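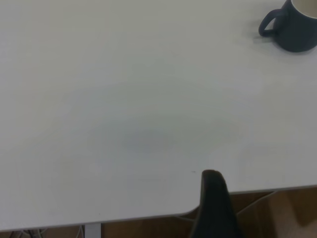 Does the ambassador program at Estarent pay, or is it all volunteer?

Simo_524
Hi everyone! I run a tiny candle business from home and I'd love to join before December, but the sign-up page doesn't say a word about pay. Has anyone here done it?

vudska mom
Hi and welcome! I joined in October 2019 and I've enjoyed it so much (the other ambassadors are the nicest bunch). There's no salary, but you get a free membership plus 20 dollars for each new member who stays past two months. I made $463 my first year, mostly from hosting coffee mornings, so please don't quit your day job just yet!

liapis
No pay when I asked. Email them, they do answer.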